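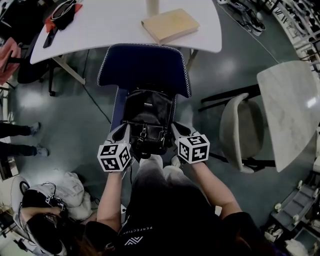

Packing for a first silent retreat weekend – what do I really need?

Posted in Retreats and Workshops, 2021-02-12

I've signed up for a women's weekend at Pelby and it will be my first retreat of any kind. It runs from Friday supper to Sunday lunch, and most of Saturday is kept in silence. The confirmation email has a packing list, but it's short and a bit vague. It says "layers, a journal, something to sit on, and an open heart." I can manage the journal.

My problem is that I'm coming by bus and then walking the last stretch from the road, so I can't bring everything I own. I have one ordinary backpack and I'd like to keep it to that. The sleeping room is shared, 10 beds, and there's a wood stove in the main house but none in the sleeping room. The bathroom is a composting toilet across the yard.

I'd like to know three things. Do I need my own cushion, or will there be spares? How cold do these rooms get at night? And is it rude to bring a book when the day is silent? I read every night before bed and I don't sleep well without it. I paid 492 dollars for this and I'd rather not spend it shivering and awake.

mossandember

I've been to Pelby twice, once in November and once in early spring, so I can tell you what it was like then. They may have changed things.

Cushions: there was a stack in the corner of the big room, but they were flat and they went fast. I sat on a folded wool blanket both times and it was fine. If you have bad knees, tell the organizers before you come. They have a few low benches and will set one aside, and there are chairs along the back wall that anyone can use.

Cold: the sleeping room was cold. In November I wore long underwear, wool socks and a hat to bed. Each bed has one quilt. Bring a sleeping bag if you can strap it to the outside of your pack, or a sleeping bag liner if you can't. A metal water bottle filled from the kettle before bed helps a lot – make sure the lid doesn't leak.

Book: on my weekends they asked people to leave reading and phones alone from Saturday breakfast until the evening fire. After the fire you could do what you liked as long as you were quiet. Lights out was at 10, but a small headlamp under the quilt bothered no one as far as I know. Email and ask if you're worried.

Other things I was glad to have:
Slip-on shoes for the walk to the toilet
Headlamp with fresh batteries
Earplugs (shared room, people snore)
A mug with a lid
A rain jacket, even if the forecast is dry
A few snacks, as breakfast isn't until 9

Things I carried and never used: yoga mat, second sweater, hair dryer. There's nowhere to plug in a hair dryer.

The walk from the road is gravel and then a dirt track with one hill. With a normal backpack it took me 12 minutes. The track gets muddy after rain, so wear your boots and pack your lighter shoes.

Tess_by_the_creek

Agree with most of the above. I haven't been to Pelby but I've done the silent weekends at Ullesus and the cold at night was the main thing people complained about. Wool, wool, wool. Cotton socks are no good once they get damp.

On the silence – I was nervous too, and the first meal is strange with everybody just chewing. By Saturday afternoon I had stopped noticing. If you cry during one of the sits, that's normal and people will leave you alone. Bring a handkerchief so you don't have to get up for tissues.

I wouldn't bring the book, personally. You might find you sleep fine without it after a day outdoors. But it's your weekend.

ilentgarden

bring less than you think. also check the bus home on sunday, mine stopped running earlier than the website said and I had to get a ride with someone from the group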